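4.2 Do reported suture savings survive a recount?

The case for buying absorbable suture in bulk has rested for years on one number: the share of opened packs that are thrown away unused. Hospitals that moved to central purchasing say the share fell. We are less sure. The Clamham audit, which is cited more than any other, asked ward staff to estimate waste from memory at the end of a month, and the staff had been told beforehand that the new contract was meant to reduce it. Chauke (Sizwe Chauke, personal communication, November 2018) raised the same objection and did not receive a reply.

We went back to the stock ledgers at Hirkelham, where packs are logged when they leave the store and again when they are billed to a procedure. The gap between the two entries is a crude measure, but it does not depend on anyone's memory. Of 358 procedures in the ledger, 16 had no closing entry at all and were dropped. The earlier analysis by the Fourie group kept such cases and scored them as zero waste, a choice mentioned only in a table note. Scoring a missing record as a perfect one will always flatter the contract.

With those cases removed, the difference between the periods before and after the contract shrinks to a size we would not want to defend. It also depends heavily on March, when the store was closed for relabeling and packs were handed out from a trolley with no log sheet. Leaving March out makes the saving smaller still. Putting it back in makes it larger, for reasons that have nothing to do with how suture is bought.

The supplier's own material on Plastent packs does not help. It compares list prices, and no hospital in our sample paid list price. It also treats open and minimally invasive cases as one group, although the two draw on different pack sizes and have different habits of opening spares. 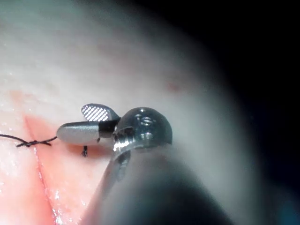
Figure 3. Wristed instrument with serrated jaw, close to the tissue surface.

Does central purchasing reduce the number of packs wasted? The ledgers cannot show that it does, and the studies claiming otherwise rely on recall or on missing records counted in the contract's favor.

A fairer test would log every pack for at least 10 months on each side of a contract change, with the people keeping the log unaware of the date. We know of no hospital that has tried this. Until one does, the savings quoted in purchasing guidance should be read as the buyers' own opinion of their purchase.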